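4.3 Fitting a liner in the small bucket

The small bucket sits on the desk or meeting table and takes a drawstring liner. Change the liner at the end of each day, or sooner if food has gone in.

1. Lift out the old liner by its drawstring, tie it and put it in the main waste bin.
2. Wipe the inside of the bucket with a damp cloth. Let it dry.
3. Stand the bucket on a flat table, away from the edge and clear of any cable hole.
4. Shake the new liner open and push the closed end down to the base of the bucket.

Note: Liners supplied with the Gillov set are cut larger than the bucket. A good deal of plastic will be left over at the top. 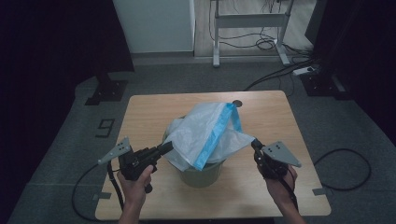
5. Work round the rim, folding the loose plastic down over the outside. Keep the drawstring on the outside too, where it can be reached later.
6. Press the liner against the inner wall to let out trapped air.
7. If the liner slips, gather the slack at one side and tie a small knot in it below the rim.

Caution: Do not pull the drawstring tight while the liner is being fitted. The hem may tear away from the bag.

Caution: Plastic liners can cause suffocation. Keep them away from babies and small children.

Spare liners come in rolls of 36. Keep the roll in the cupboard, not in the bottom of the bucket, where it gets damp. One roll lasts about 2 months in a single office.

For lidded bins, see section 4.4.

Related sections
Kerr pedal bin: replacing the hinge
Pluton recycling boxes: labels and lids
Cleaning wooden table tops

Grimevlow Office Supplies | Manual revised 2022-11-27 | Contact: Prapai Inthanon, Customer Support | Back to top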